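Findevitz Trail Stand Review: A Lift That Finally Earns Its Floor Space

I have wrestled dirt bikes onto milk crates, borrowed stands, and one very regrettable stack of lumber, so when the Findevitz lift stand went on sale at Mahlangu Cycle in July I had it in the back of the truck before lunch. I've used it for every oil change, chain swap and tire job since, and I love this thing!

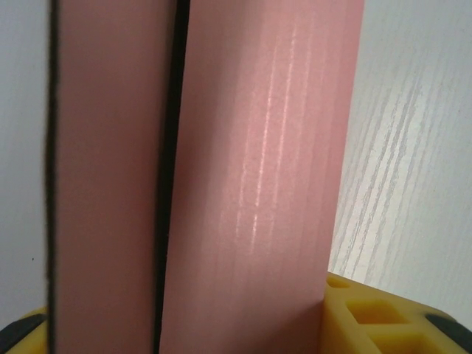
Two pink panels with a black strip between them.

First, the basics. It's a foot-operated lift for off-road bikes with a flat skid area under the frame. You roll the bike over it, step on the long pedal, and up it goes. The pedal locks at the top with a clunk you can feel through your boot. My old stand needed a shove from the hip and a bit of prayer, and it always picked the worst moment to drop. With this one I can hold the bars with one hand, keep the other on the rear fender, and lift a full-size four-stroke with half a tank of gas in it (I'm not a big person, either).

The rating is 400 pounds, which covers anything I'd take on a trail. Wheels clear the ground by enough to spin freely, so chain cleaning goes quickly, and pulling the rear axle is easy once you've got a wedge under the tire to take the weight. There's a little side-to-side give if you really lean on an axle nut. I break mine loose with the bike still on the ground, the way I always have, and then lift.

The top plate is where Findevitz did something clever. It has a drain hole right in the middle and a raised lip all the way around, so when you pull the plug, the oil goes down into the pan and stays off your boots. On my bike the plug lines up perfectly. A riding buddy's two-stroke sits a bit farther back and we had to scoot it over to get a clean drain – not a big deal, but check where your plug is before you buy. The rubber mat on top is thick and grippy, and after a season of mud and brake cleaner it still hasn't peeled at the corners. I was expecting it to!

Assembly took me one evening. The instructions are two sheets of drawings with hardly any words, and the bolts for the pedal arm and the bolts for the base look nearly the same in the bag. Lay them out side by side first. I got mine swapped, had the whole thing standing, and then had to take half of it apart again. A dab of grease on the pivot is a good idea too, as mine squeaked like crazy for the first week.

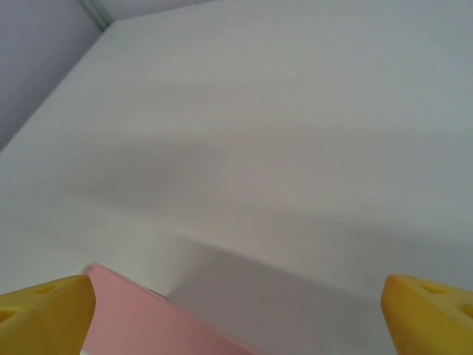

I also tried the Kimus version at the same shop, and it's a nice stand. It's lighter, it folds flatter, and if you haul your gear to the track every weekend you might like it better. But the pedal is shorter and I had to bounce on it to get my bike up. The Findevitz is heavier to carry and a whole lot nicer to use, and mine mostly lives in the garage anyway.

Things I'd change: the feet could use softer pads, because it does slide on painted concrete if the floor is dusty. The tool tray is sold separately, and it's a bit shallow for bigger sockets. And I'd really like a carry handle – grabbing it by the pedal works, but you'll bang your shin sooner or later.

I paid a little over 100 dollars on sale. At that price I'd buy it again tomorrow, and I'm already thinking about a second one for my kid's bike. Next up on it is a fork seal job, so I'll add a note about front-end work once that's done.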